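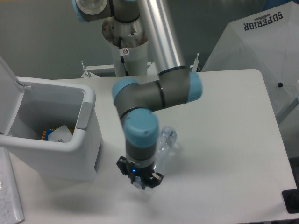
Vol. 6, p. 72

Figure 3. White worktop at the Grikstead site.

4.2 Surface colour and reported eye strain

The survey drew 829 usable replies from people who work at benches for most of the day. Each was asked to give the colour of the surface they used most often, the type of lighting over it, and how often in the past month they had stopped work because their eyes were tired or sore. Surface colour was grouped as white, grey, wood or other. The last group was small and mostly made up of green cutting mats, and it is left out of the comparisons below.

People at white surfaces (Figure 3) reported stopping more often than those at grey or wood ones. The gap was widest where the lighting was a single row of ceiling strips with no diffuser, and it nearly closed where the lights had been fitted with a prismatic cover. Wood and grey did not differ from each other in any of the lighting groups. We had expected grey to do better than wood, given the results of the pilot at Vidgate, but the pilot used one room and one make of lamp, and its finding was not repeated.

Age made a difference of its own. Older respondents reported more eye strain at every surface colour, and they were also more likely to have brought in a desk lamp. A desk lamp went with fewer stops at grey and wood surfaces and with slightly more at white ones. Replies did not record where the lamp stood, so we cannot say whether placing it to the side would have helped.

Light readings were taken at Grikstead and Nasura in February, when daylight adds least to the room. The meter was set flat on the worktop at the near edge, the middle and the far edge, and then held at eye height facing down. Readings at the surface were much the same in both buildings. Those at eye height were higher over white worktops - as would be expected - and they varied more from one seat to the next. The highest, 3020 lux, came from a seat at Nasura directly below a fitting that had lost its cover. It is kept in the tables but was dropped from the fitted model.

Two limits should be noted. Surface colour was reported by the respondents themselves, and cream or pale grey laminate may have been entered as white by some and as grey by others. Worktops of different colours also tend to be of different ages, so wear and scratching could account for part of the effect. The Kwok gloss scale, which we used in the pilot, was too slow for the main study, and gloss is therefore missing from the data. A matt white surface and a polished one are treated as the same here, although they are unlikely to be equal in use.

4.3 Bench height and seating

Bench height was given in 72 of the longer replies, in most cases to the nearest centimetre.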